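Category: Student Projects > Manipulation > Simulation

Book shelving task: policy closes on shadow edge instead of book edge
Posted by Fidel Herrera, April 2023

fherrera
Capstone project, two-arm setup, team name Nurketti. The task is to pick a closed book off a table and put it on the shelf above it. We train in simulation only this semester and move to the lab arms if the success rate is good enough. The grading rubric wants the same code to run in both.

Current state: 600 demonstrations, all teleoperated in sim, all with the same book asset. Behavior cloning, image input from one overhead view plus joint positions. No depth. Actions are joint deltas at a fixed rate. The left arm is supposed to slide the book toward the table edge while the right arm waits for the overhang and grasps.

The book is black with a title in red Chinese characters down the left part of the cover and a narrow red band along the bottom. I picked it because the cover has strong contrast against a white table and I assumed that would make it easy to localize.

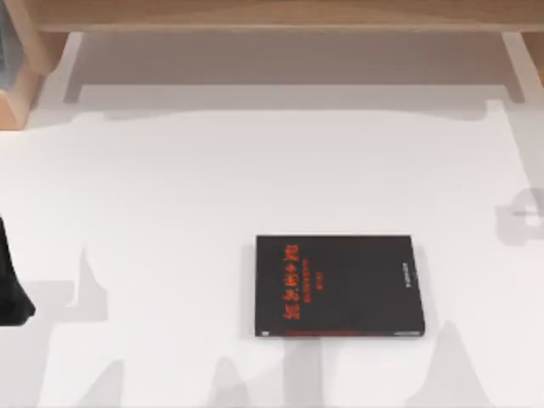

The failure is consistent. The left arm descends, stops short of the book, and pushes against the table. If I turn shadows off in the renderer, the approach is fine, but then the policy trained with shadows is out of distribution in other ways and the grasp gets worse. I would like to keep shadows on, given that the lab has them too.

Questions: is this a known problem with a single light, and is there a standard fix short of recollecting everything?

plovar_dan
Known problem. You have a hard directional light and a nearly uniform white table. The darkest and sharpest features on that surface are the book, the gripper and the shadows. The network has no reason to prefer one over another if they are correlated in the demonstrations. In your data the gripper shadow always arrives at the same place when the fingers are at contact height, so the policy learned to stop on that.

Randomize light direction, intensity and softness per episode. You do not have to recollect. If you logged simulator state, replay the states and re-render.

fherrera
We logged joint positions and the object pose. We did not log contact forces. Is that enough to replay?

plovar_dan
For re-rendering, yes. Set the state at every step, render, save. Do not step the physics.

oh_k
I disagree with going straight to lighting randomization. You have one book asset and one table texture. Even with varied lighting, the policy can key on the red characters and nothing else, and it will look like it works. Then you put a different book in front of the lab arms and it goes back to pushing the table. Fix the asset diversity first.

Also, why is there no wrist camera? A fixed view under a shelf is a bad choice for this task. The shelf puts a gray band across the back of the table and hides part of the workspace. Most of what you need to see at grasp time is at the fingertip.

fherrera
No wrist camera because the lab arms do not have mounts for one and the budget is spent. The rubric also asks for matching observation spaces.

On the asset: the course allows one object for the final demo. It will be this book. We bought the real one.

oh_k
Then it is a one-object demo and my first point matters less. I still would not call it a shelving policy in the report.

flilero
Ran a similar project two semesters ago. Same type of failure, different object (a flat box). What worked for us:

1. Re-render with random lights, as above.
2. Keep a part of the set with shadows off entirely.
3. Random crop and brightness jitter at training time. Small crops only. Large ones hurt us.
4. Add the gripper height above the table as an explicit input. You can compute it from the joints.

Item 4 made more difference than the other three. The policy was using the shadow as a height sensor. Once it had the height directly, it mostly stopped caring.

plovar_dan
I would be careful with item 4. The network already has joint positions, so the height is redundant in principle. If it helped, your proprioception was probably badly normalized. Check that first.

flilero
Normalization was per joint, zero mean and unit variance. The forward kinematics is a nonlinear function of the joints and a small network with limited data does not learn it precisely. Redundant information is not the same as usable information. I can only report what we measured.

plovar_dan
Fair. I would still run it as a separate ablation so the effect is not mixed in with the lighting.

oh_k
Agree with that. One change per run.

Separate question for the OP. Where are the arms at the start of each episode? If one of them is parked out of view, its shadow can still fall on the table, and the parking pose becomes a cue too.

fherrera
Both start from a fixed home pose. The right one can be out of view while its shadow is on the table. I had not considered that as an input. I can add noise to the home pose in new episodes but not in the old ones.

oh_k
Collect a small batch with noisy home poses and mix it in. It does not have to be large.

fherrera
Update. Replayed all 600 demonstrations with random lighting, then collected more with home pose noise. The total is now 902. Ran it in two configurations, with and without the explicit height input, same seed and same number of training steps.

Without height: the left arm reaches the book in most rollouts. It still stops short when the light is low and the shadows are long.
With height: I have not seen it stop short yet. The slide is good. The right arm now closes early on the overhang in some rollouts, which I did not see before.

I checked normalization as suggested. One joint had a wrong scale, left over from an older config. Both runs above have the fix, so I cannot say how much it contributed.

plovar_dan
You need a third run with the old scale and random lighting.

fherrera
Queued. It shares the GPU with another team, so the result will be in after their job.

flilero
For the early close, look at the delay between your two operators in the demonstrations. If one person drove each arm, the timing of the right arm is probably inconsistent and the policy averages it. We trimmed the idle steps before the grasp and that reduced it.

fherrera
One person per arm, yes. I will plot the timing and post it here with the third run.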